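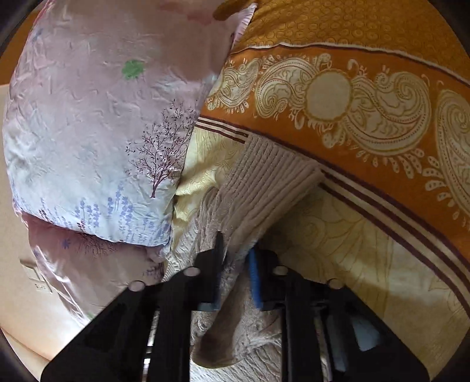

Rindport Guest House
Bedding and Rooms Meeting, Fri 2 March
Held in the breakfast room, 10:00 to 11:15

Present: Nesrin Yazıcı (chair), Housekeeping (both shifts), Front Desk, Laundry
Apologies: Garden and Grounds

1. Notes from last time
Agreed as written. The spare key for the linen room has been found, hooray, and is back on its hook.

2. Patterned bedding
Nesrin opened by saying how much she loves the patterned sets and that the plain white ones are not coming back to the upstairs rooms. Lots of nodding! The orange paisley sheets got the most praise. Housekeeping like the wide border with the cream scrolls and said the round medallion is a big help when making a bed, as you can line it up by eye and the rest falls into place.

The pink pillowcases with the tree and the lavender sprigs were talked about at length. Front Desk thought pink on orange might be too much for some guests. Laundry said it is the most cheerful bed in the house and they would sleep in it tomorrow. A vote was taken and the pink and orange pairing stays, with a calmer set kept on the landing shelf for anyone who asks.

Agreed: pillowcases go on with the flower border along the bottom edge, so the tree stands upright. Both shifts to do it the same way.

3. Creases
The shiny pink fabric wrinkles very easily. Laundry tried a cool iron on the back of one case and was really pleased with it — no marks and a lovely smooth finish. Nesrin asked whether ironing every case is a fair use of anyone's morning. After some back and forth it was agreed to iron for arrivals only. On other days, shake out, smooth by hand and leave it at that.

4. New order
Quotes are in from Grenine and Coşkun. Coşkun came out at 1,261 for the full list, with delivery included. Grenine is lower but wants a minimum of 100 pillowcases and we only need 50. Everyone passed the Coşkun fabric samples around the table and there was real excitement over a green one with ferns.

Agreed: go with Coşkun. Nesrin to ask if six of the fern cases can be added before the order is placed.

5. Linen room
Front Desk has offered to put the shelf labels into Lokix and print them in large type. Very welcome. Sets to be folded with the sheet on the outside and the matching pillowcases tucked in. The December boxes are still on the floor by the door and need to go up to the attic.

6. Any other business
Housekeeping asked for a second step stool. Yes.
Laundry would like the radio back.

Actions
Nesrin: Coşkun order, fern cases, step stool
Front Desk: labels, calmer set to the landing shelf
Laundry: note on the cool iron setting, to be pinned above the board
Housekeeping: December boxes to attic

Next meeting: same room, date to be sent around by Nesrin.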